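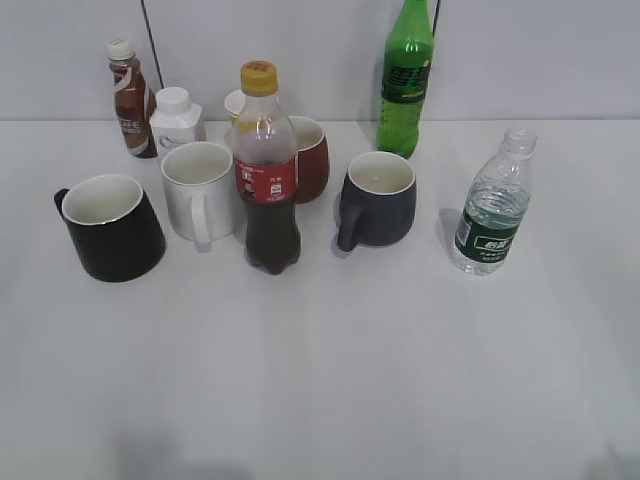 ## Bring a mug, take a mug: the drinks table is back at Tirkincombe hall

I popped into the hall at Tirkincombe just after four to see how the September swap was shaping up, and came out with a blue teapot I had no plans to own. So that's how it's going, for anyone wondering!

The swap has moved to the long room this year, and the drinks things have got their own white table for the first time. Malsha Khondokar has been putting it together, and she started with ten bits and pieces, half of them bottles and half cups and mugs. There's a tall cola bottle, a little brown coffee bottle with a swirl round it, a squat white one and a green one in the bottle camp. I had my eye on the black mug with the white inside, and there's a good plain white one too, with a nice chunky handle.

The bottles are there for the children's afternoon, when Janaka Chowdhury will be showing them how to turn old drinks bottles into skittles and bird feeders. He did the same thing over at Pimthorpe in the spring and they ran out of string halfway through, so please dig out any you've got at home (garden twine is fine, parcel ribbon is not – it slips).

The rules for mugs haven't changed much. You can bring up to three, and take three home. No chips on the rim, please, and give them a proper wash first. Travel cups are welcome if the lid still fits. Glasses should be wrapped in newspaper and handed to Malsha, who'd like to keep them off the tables until the little ones have gone.

Entry is free, but there'll be a tin by the door. Last year's swap and cake stall brought in £3,820 between them, which paid for the new kitchen tap and a good part of the roof over the porch. I'm told the cake end of things accounted for most of it, and having eaten my way along it I can well believe that.

Tea will be served from the hatch all afternoon, and sixteen people have already put their names down to bake, so there should be plenty to go round. If you want to join them, the list is pinned up next to the coat hooks. Malsha would love something without nuts, and another lemon cake wouldn't go amiss either.

Drop-offs are open from ten each morning until the swap itself. Use the side door, as the front one is sticking again.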